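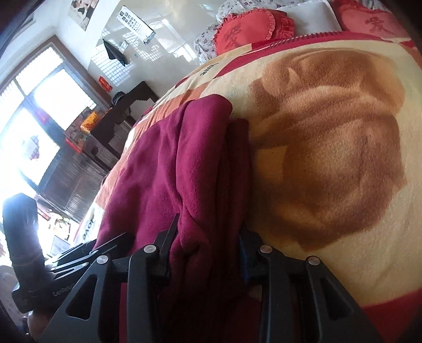

The wine-red fleece on the rose bedspread, "love" lettering toward the top

From: Enikő Vass
To: Flinlow textile list
Date: 2018-01-20
Subject: Re: [flinlow] folding fleece so it stays folded / printed bedspreads

Hi all,

Kimberg wrote:

> I've given up on fleece. I fold a throw in quarters, I put it at the
> foot of the bed, I come back and it's a heap. My cotton blankets never
> do this. Also the pilling!! Mine is two winters old and already looks
> like a sweater somebody cleaned a car with. Does anyone have a method
> that doesn't involve a drawer? I don't have a drawer. And while I'm at
> it, is it all right to keep a fleece on top of one of those plush
> printed spreads, or do they wear each other out?

Kimberg, you have my full sympathy, and I have opinions, so get a cup of something. I spent most of yesterday afternoon going through every soft thing in the bedroom (long overdue, I've been stepping over a bag of them since we got back from my aunt's) and the maroon one in my photo is exactly your problem blanket. It's folded! I mean, it's loosely folded. It's also a tall heap with creases going every which way, and you can see the nap has gone a bit pilly. I love it anyway. It's the color of good plum jam.

So, the folding. Quarters are where you're going wrong, I think. A square of fleece four layers deep has all those open edges and they slide around on each other the minute you sit down next to it. I do thirds the long way, so I've got a long strip, and then I roll it from one end, not tight, and tuck the last bit under itself. Cotton will hold a crease and fleece just won't, so there's no use pressing it flat and hoping. If you hate rolls (my sister hates rolls, she says it looks like a gym) you can do the thirds and then fold in from both ends to the middle and close it like a book. The outside fold goes facing the room and all the messy edges face the wall. That one survives a cat.

The other thing that helped me was to fold it on the bed and not in the air. I used to stand there with my arms out, chin on the hem, doing that dance, and I always ended up with one corner a foot longer than the other. Spread it flat, smooth it from the center out with your forearm, then start. It takes maybe a minute longer and I get a straight edge nearly every time.

On pilling: wash it inside out if it has an inside, cool water, nothing with zippers in the same load, and no fabric softener. I ruined a perfectly nice gray one with softener, it went sort of greasy and flat. Then hang it over a rail and shake it when it's half dry. For pills that are already there I use one of those little battery shavers, very light pressure, blanket stretched on a table. Do a corner first. Somebody on this list (Győri, was it you?) said back in May that a dry dish sponge works too, and I tried it on the maroon one and it does pull up the loose fluff, but it leaves the hard little balls behind. So, sponge for between times and shaver once a winter.

Now the spreads. I have the cream and beige kind with an enormous brown rose on it, all tans and caramels, and "love" written on it in more than one place in case you missed it. My mother-in-law picked it and I made a face at the time, and now I wouldn't part with it, it's so warm. I've kept fleece on top of it for years and the print hasn't suffered one bit. What you do get is fluff traveling from one to the other, and dark red fluff on a cream bedspread shows up like you wouldn't believe. Put the dark blanket through two washes by itself before it ever sits on a light one. After that a lint roller sees to it.

Small things are a separate misery. I had a whole pile of little cloths in the same bag, and they don't want to be folded at all, the slippery ones especially. There's a small crimson one with a bit of a sheen to it and a textured weave, and every time I got it square it slid open again. I've quit fighting. I pinch it up in the middle, give it one twist and stand it in a shoebox with the others, tops up, so I can see the colors. Sakidness sent a long message last winter about filing cloths like index cards, which is lovely if they're cotton. Mine just lie down.

Sorting order, for anybody who is doing the same bag this weekend. I went by how annoying each thing was, worst first:

1. The fleece. Shake, lay flat, thirds, roll. Keep the dark ones together.

2. The little cloths. One twist each and into the box. If one won't stand, lean it on a neighbor.
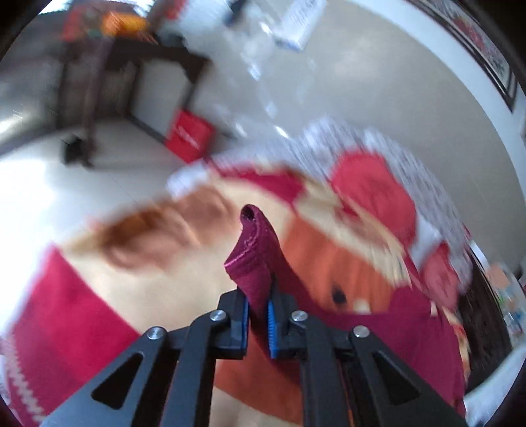
3. The big patterned blanket. Ours has a wide crimson border with a white zigzag along it and a cartoon sort of figure in orange, and it's a beast to fold alone. Line up the border first, both ends, and let the middle do what it likes. I fold it border outward, and that way I know which blanket it is when the pile is up on the shelf.

4. Pillowcases, and I have nothing to say about pillowcases.

Kimberg, if you really have no drawer, a flat basket under the bed did it for me before we had the shelf. Leave the lid off so things can breathe, and give the rolls a quarter turn when you vacuum. And tell us how big your throw is? If it's one of the 200 by 300 ones then forget the book fold, it gets too fat to close, and go straight to the roll.

Does anyone have a good way to get old fluff out of a zigzag trim? I've been at it with a toothbrush and I'm not winning.

Enikő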